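Quem somos

A Elar é uma produtora de rádio e áudio para empresas e entidades locais. Fazemos programas, spots, podcasts internos e locuções para centrais telefónicas. Trabalhamos sobretudo com pequenos negócios que querem ser ouvidos na sua própria terra e que, na maior parte dos casos, nunca tinham entrado num estúdio antes de nos contactarem.

Começámos com um único programa semanal de entrevistas, emitido numa rádio de proximidade. O programa chamava-se Lema e continua no ar, com uma hora de duração e dois convidados por emissão. A partir dele vieram os primeiros pedidos de anúncios: uma oficina, uma padaria, um gabinete de contabilidade. Durante bastante tempo escrevemos os textos, gravámos as vozes e entregámos os ficheiros à rádio em mão.

Hoje produzimos para 34 clientes com contrato anual e para muitos outros que nos procuram para um trabalho isolado. Continuamos a ser uma empresa pequena e todos os trabalhos passam pela mesma equipa, do primeiro telefonema à entrega final.

O que fazemos

Spots publicitários. Escrevemos o guião, escolhemos a voz, gravamos e misturamos. O formato mais pedido é o de 30 segundos, que dá para dizer o nome da empresa duas vezes, explicar uma oferta e deixar um contacto. Quando um cliente nos traz um texto já escrito, lemo-lo em voz alta com ele antes de o gravar. Quase sempre é preciso cortar.

Programas patrocinados. Preparamos séries de entrevistas ou rubricas curtas, pagas por uma ou mais empresas, com o patrocínio identificado no início e no fim de cada emissão. O patrocinador escolhe o tema geral da série. As perguntas e a montagem são da nossa responsabilidade.

Podcasts para empresas. Gravamos no estúdio ou nas instalações do cliente, com equipamento portátil. Tratamos da edição, da publicação nas plataformas e da descrição de cada episódio. A série mais longa que produzimos até agora, feita para a distribuidora Hukness, tem 70 episódios e destina-se aos vendedores que passam o dia na estrada.

Atendimento telefónico. Gravamos mensagens de boas-vindas, de espera e de encerramento, em português, espanhol, francês e inglês. Entregamos os ficheiros no formato que a central aceitar — se o cliente não souber qual é, falamos com o técnico que lhe dá assistência.

Como trabalhamos

O primeiro contacto é uma conversa, por telefone ou no estúdio, sem custos. Perguntamos o que a empresa vende, a quem vende e o que já tentou em matéria de publicidade. Depois enviamos uma proposta escrita com o preço, o prazo e o número de revisões incluídas. Um spot simples fica normalmente pronto em cinco dias úteis. Uma série de programas precisa de mais tempo e só marcamos a data de estreia depois de termos três emissões gravadas.

Não vendemos espaço publicitário. Podemos ajudar o cliente a comparar tabelas de rádios diferentes e a escolher horários, mas o contrato de emissão é assinado directamente entre ele e a estação. Não recebemos comissão.

As gravações originais ficam guardadas no nosso arquivo e podem ser pedidas a qualquer momento. O arquivo tem mais de 900 horas de som e está organizado por cliente e por ano. Quando um contrato termina, entregamos uma cópia completa e mantemos a nossa durante mais dois anos, salvo indicação em contrário. 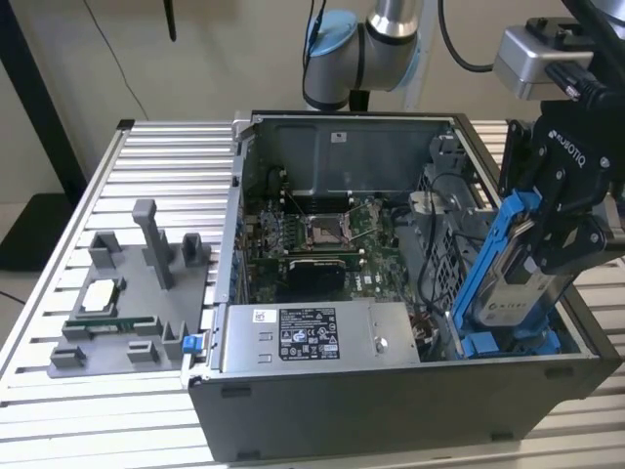 O estúdio

O estúdio fica no primeiro andar do edifício Griltus, com entrada pelo pátio das traseiras. Tem uma sala de gravação para quatro pessoas, uma cabine de voz e uma régie. Há elevador e lugar para cargas e descargas junto à porta. Quem vem gravar pela primeira vez deve contar com mais um quarto de hora para ensaiar ao microfone.

O espaço também pode ser alugado sem os nossos serviços de produção, em blocos de duas horas, com ou sem operador de som. As reservas fazem-se por correio electrónico e são confirmadas no próprio dia. Ao fim da tarde a procura é maior, por isso convém marcar com antecedência.

A equipa

Somos seis: duas pessoas na redacção e nos guiões, duas na gravação e montagem, uma na produção e uma na parte administrativa. Para as vozes recorremos a uma bolsa de locutores externos, com amostras que podem ser ouvidas no estúdio ou pedidas por correio electrónico. Os locutores são pagos por trabalho e por período de utilização, e esse valor aparece sempre numa linha à parte no orçamento.

Todos os anos, em Setembro, recebemos um estagiário de um curso profissional de som ou de comunicação. O estágio dura três meses e inclui subsídio de alimentação e transporte. As candidaturas devem trazer uma carta curta e uma gravação feita pelo próprio candidato, de qualquer género.

Participar no Lema

As empresas que queiram ser entrevistadas no programa podem propor-se por escrito, com uma descrição breve da actividade e uma ideia de assunto. A participação é gratuita e não depende de o convidado ser cliente da Elar. Damos preferência a negócios da região e a temas com interesse para outros empresários — contratação, mudança de instalações, passagem da empresa para os filhos, exportação. As entrevistas são gravadas na semana anterior à emissão e cada convidado recebe o ficheiro da sua conversa, que pode usar no seu próprio site.

Página actualizada em 22 de Abril de 2019.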